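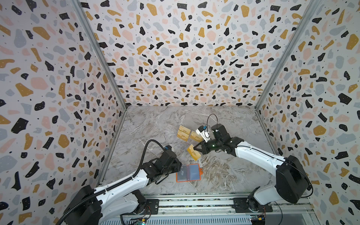 大理石纹台面、透明托盘和金黄色小纸包

工单 2803:博客接力活动“一杯茶”链接列表异常
平台:Gronano 博客托管
提交人:Valentina Tapia
处理人:Ivar Forsberg
状态:处理中,后改为已解决(有保留)

Valentina 的描述:
我们在办茶主题的博客接力,每位博主写一篇,文末挂上下一位的链接。活动页底部的参与者列表本该显示 12 篇,现在只有 2 篇,其中一篇是我自己的,另一篇也是我自己的。评论区倒是很热闹,都在问“我的文章呢”。

第一次回复(Ivar):
请清除浏览器缓存后重试。我知道您大概已经试过了,但流程要求我先写这一句。

Valentina:
试过了。换了浏览器,换了手机,还顺便泡了一壶新的。列表没变,茶不错。

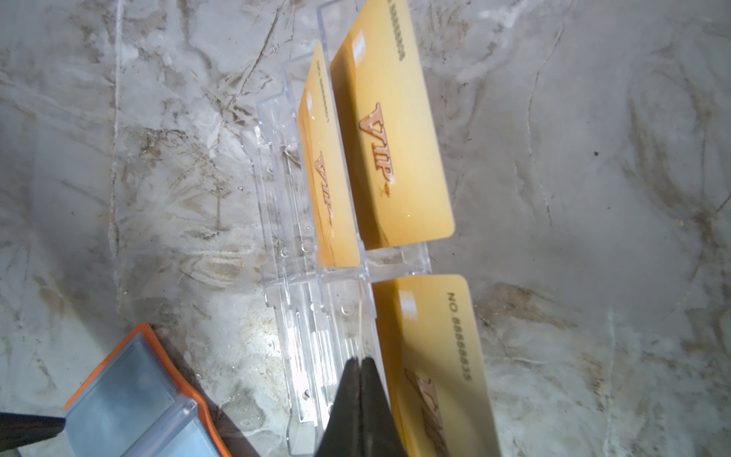
第二次回复:
查了后台日志。列表组件 Skerkberg 靠标签抓取文章,活动标签是“一杯茶”。其余博主用的标签有“一杯茶 ”(末尾带空格)、“壹杯茶”、“一杯茶呀”,还有一位写的是“咖啡”。组件一视同仁,全部不认。

Valentina:
写咖啡的那位是来捣乱的,我们容忍她很多年了。空格能不能处理一下?

操作记录:
1. 给组件打开“忽略首尾空格”。列表恢复了一部分。
2. 给“壹杯茶”和“一杯茶呀”建了别名,指向主标签。
3. 重建索引。进度条走到 99% 后停住,我去吃了午饭,回来还是 99%。
4. 重启索引服务,完成。
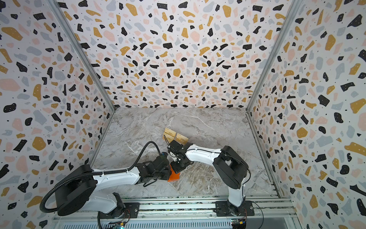
围板内的台面,两支机械臂

新问题(Valentina 追加):
列表全了,可顺序是乱的。接力讲究一棒接一棒,现在最后一棒排在第一,开篇那篇谈祖母搪瓷杯的文章沉到了底下,读者以为我们是倒着喝的。

第三次回复:
默认按“最后修改时间”排序。有位住在 Kvam 的博主每晚都要改一个逗号,所以她永远在最上面。已改为手动排序,请在后台自行拖动。拖动时每条之间请留一秒,太快会丢,这个问题从去年 July 版起就登记在案,目前仍然登记在案。
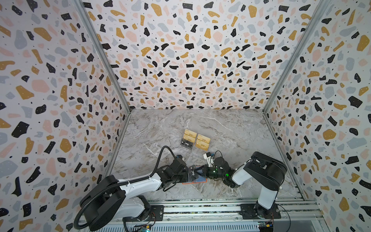
Valentina:
顺序拖好了,只剩列表的样式想请教。现在每位博主的卡片都铺满整行,翻到底要很久。我想要的效果很朴素,像台面中间那个透明的卡片架,有槽,卡片插进去就待着,架子本身别抢眼。Savden 主题里有没有这种排法?

第四次回复:
有,叫“紧凑卡片”,在外观设置第二页。选中后封面图会缩小,简介超过 199 字的部分自动折叠。贵活动有三位博主的简介会因此受到影响,其中一位的简介比正文长。

Valentina:
已启用。那位博主来信抗议,我回复说是系统限制。谢谢您替我背锅。

结单备注(Ivar):
标签空格问题已报给组件维护方。咖啡那篇按主办人要求手动加入列表,排在末位。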